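Visit to the Ladow open lab, July

We drove out to Wullport for the summer open day at the Ladow training center. It runs from ten in the morning until four, and there is a sign-in desk by the east door. The lot behind the building fills up early. We ended up parking on the street and walking back.

The main thing on show was the student suturing course. It lasts six weeks and is open to engineering students as well as people headed for surgery, and they work in pairs for most of it. Visitors could look in on three rooms: a dry room with foam pads and rubber skin, a room with simulators, and the tissue room. You have to be over 16 for the tissue room and you wear a gown and shoe covers. It smells a little like a butcher's counter.

The dry room was the busiest. Students there were moving rubber rings from one peg to another with the training console, which they all call the Protero after the project that paid for it. A full set has to be done in 60 seconds before they can move on. One student told us she had passed on her ninth try. I had a go myself and dropped two rings in the first minute. The hand controls are lighter than I thought they would be, and I kept pushing too far. There is a foot pedal that frees the controls so you can bring your hands back to the middle, and I forgot it was there.

The simulator room was less interesting to watch, but the staff were happy to talk. The center keeps a log of every session, and the total on the wall screen was 3901 when we went by. The students can look up their own runs and replay them. Two of them were arguing about a run from the week before - one said the wrist had been turned too early, the other said the needle was held too close to the tip. They played it back and went on arguing.

The last stop was the tissue room, where the class was closing cuts with the console. You stand behind a line on the floor and follow the work on a monitor. Each student has to place a row of separate knots, and the instructor checks the spacing and the tension before the next one starts. They are told to take hold of the thread and not fuss with it. The grippers give no feel at all, so they learn to judge the pull by how the tissue moves. Snapped thread is common in the first two weeks.

There is a small contest at the end of the course, the Shabalala Cup, judged on neatness first and time second. Last year's winning pair came from the engineering side, and the medical students are still being teased for it. The final is open to visitors but you need to put your name down at the desk.

Lunch was sandwiches in the hallway, and there was not enough seating. The next course still had places when we left, and the forms are on the table next to the coffee machine. 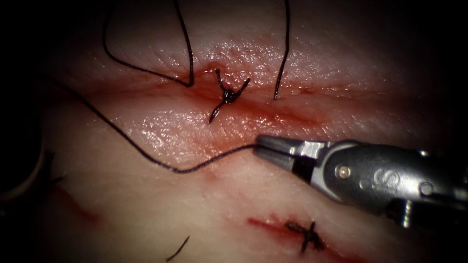
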